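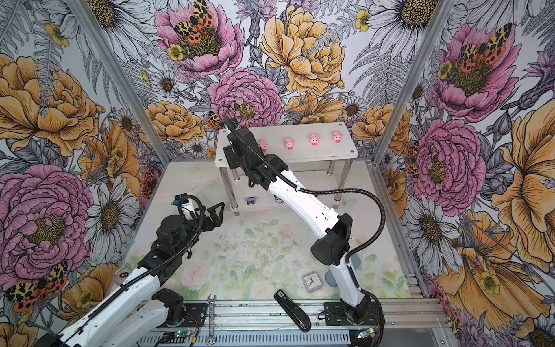
A draft code of practice for small robot work cells went out for comment this week, and the people behind it want everyone to believe it will make these setups easier to trust. The Lirnis code, named for the working group that wrote it, runs to 49 pages and covers shared workspaces, cable routing, floor housekeeping and the keeping of test records. Much of it is plain good sense. It says that anything not part of the task should be off the floor before the arms are powered, and it names hand tools first. A wrench and a stapler lying on the mat in front of two mounted arms, while the task items stand on a shelf at the back, is the kind of thing the draft would have written up as a finding. Whether anyone would do the writing up is another matter.

The code is voluntary. A lab or workshop can claim to follow it by filling out a form and paying a fee of $1,000, or $3,000 for sites with more than one cell. No visit is required. Riltine and Padine, two firms that build cells of this type, have both said they will sign – hardly a surprise, as both had seats in the group.

The working group says it looked at 603 incident reports before settling on its rules. It has not published them, and the draft gives no breakdown by cause. Readers are asked to accept that loose items and badly run cables matter most, which may well be true, but a code that tells other people to keep open records could start with its own.
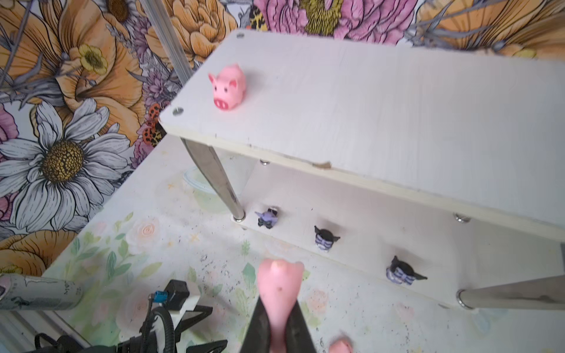

Idahosa, which runs a training shop for cell operators, takes a kinder view. In its written comment the shop said that a weak rule people read is worth more than a strict one in a drawer, and that its trainees now get no written guidance at all on what may be left inside an enclosure. It did ask for the fee to be dropped.

Comments stay open until December. The group has not said if it will publish those either.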